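How I Book a Cheap Apartment Stay Without Getting Burned

I used to be a hotel person. Then we had a family trip to Hullville coming up, and every hotel near the harbor wanted more than 320 dollars a night for a room with two beds and a coffee maker. So I started looking at apartments, got it wrong twice, and finally worked out a routine I still use (and my sister has copied it word for word!).

Step 1: Pick the neighborhood first
Open a map before you open a booking site. Find the things you're going to do and look at what sits one or two bus stops out. In Hullville everybody wants the harbor, but we stayed in Powell, which is 17 minutes away by tram, and paid 87 dollars a night for a whole apartment.

Step 2: Look at the full price
Cleaning fees are where they get you. A place that looks like a steal for two nights can end up costing the same as a hotel, while the same fee spread over 7 nights hardly matters. I click all the way through to the last page before payment and write down that number, only that number. If you're comparing five listings, do it for all five.

Step 3: Read the middle reviews
Skip the gushing ones and the furious ones. The three- and four-star reviews are where people mention the stairs, the thin walls and the bakery that starts its mixers at 4 a.m.

Step 4: Message the host
Ask two or three plain questions. Mine are always the same: how do we get the keys, is there an elevator, and where can we put our stuff? With kids you arrive with a mountain of coats, bags and shoes, and a studio with one hook by the door gets old fast.
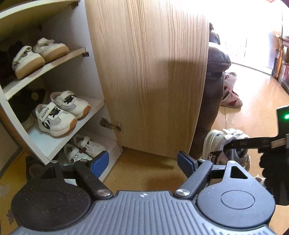

I also ask about checking in early. Hosts say yes a lot more often if you're arriving on a Monday, when the weekend crowd has cleared out and the cleaners aren't racing between apartments.

Step 5: Check the cancellation rules
Read them on the listing itself, even if you've used the site before. We lost a deposit in Mulberg in May over a deadline that ran on the host's local time. Now I set a phone reminder for two days before the cutoff.

Step 6: Save everything offline
Screenshot the address, the door code and the host's number. My phone had no signal at all when we got off the train in Vosari, and I was very glad those were sitting in my photos.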